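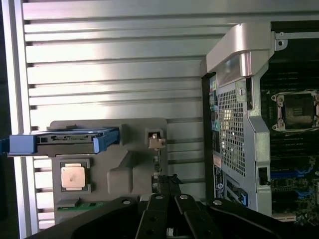
Angus Imrie
Member, Local History and Parish Records board

Citing a village history with two printings

I am indexing a parish history published by the Jevbridge History Group. My copy has 1,902 entries in the surname index and no date on the title page. The county library copy has the same cover, but the pages run 3 behind mine from chapter four onward. Which one do I cite, and do I need to note the other?

Asuka Sakamoto
Moderator

Cite the copy you worked from. Check the back of the title page for a printer's name. The first run was 1,000 copies by Biretti, and the later one was done by Rendent with an added foreword - that would account for your page shift. Without a date, put "n.d." followed by the printer in brackets. If other people will use your index, give chapter and paragraph as well as page. One line in your introduction covers the library copy.

shimada_19

Mine has the foreword too. I just put the page number and nothing else, never had a complaint.

Angus Imrie

Rendent is on mine, in small type under the copyright line. The library opens again on Tuesday and I will check theirs then.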